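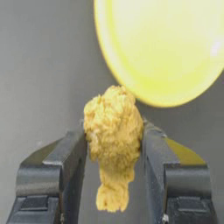

Unit 6. Consistency and the plastic limit

Soils with enough clay change behavior as water is added. With little water they break like a brick. With more they can be molded, and past a certain point they flow. The water contents at which these changes happen are called the consistency limits. In the field you judge them by eye and hand before any lab work. A grainy, clumped mass with folds and crevices in its surface, like the yellowish-tan one here, gives you words for the texture line of your log: lumpy, crumbly, rough. Color goes on a separate line.

Plastic limit, short procedure
Take a pinch of the sample and roll it on the glass plate under your palm. Stop when the thread crumbles at 1/8 inch. Weigh the pieces, dry them overnight, weigh again. Run three trials and average them.

Plasticity index = liquid limit minus plastic limit

A high index means the soil stays moldable over a wide range of water contents. Expect shrinking and swelling under footings.

Readings: Stelport pit logs, sheet 176 and sheet 195. The Kekport logs use the older terms, so check the table at the back of the packet.

Problem set 6 is due at the start of lab. Show units on every line. The December exam covers this unit and the one on grain size.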